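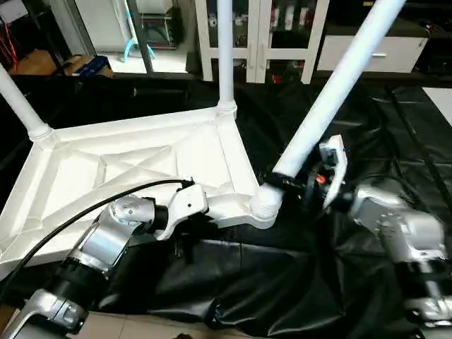 Right, morning all. I'm Rupert Wieser from Lundgate, and I've got 10 minutes, so shout if I gabble. (Pause. Check the clicker.)

I want to talk about table legs! One arm holds the table, the other brings the leg in, and the question behind Joltitz is when the second arm should stop trusting the head camera and start listening to the wrist one.
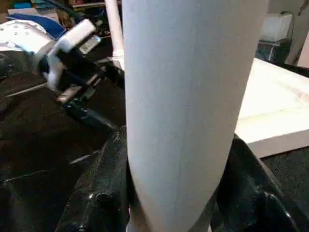 Wrist view, fingers either side of the white cylinder.

Our first go used a fixed switch at a set distance. Lovely and simple, and pretty hopeless on angled legs. So we let the policy learn the handover itself, from 775 demonstrations – we'd asked for 1,000, but Sorkia needed the arms back by March. 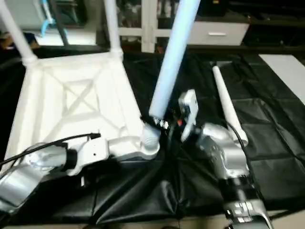 The learned handover comes later than I'd have guessed, and it's slower to commit when the leg leans. Ñahui, our older baseline, just ploughs on in and cross-threads. (Don't be mean about Ñahui, half the room worked on it.)
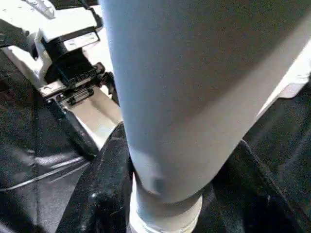
Wrist camera: rounded end of the tube and the collar below it.

What I'd love to hear about in questions is lighting. White plastic under bright lights washes out something rotten, and 2 of our ablations fell over on exactly that. Slide 10 has the table – skip it if we're past quarter to.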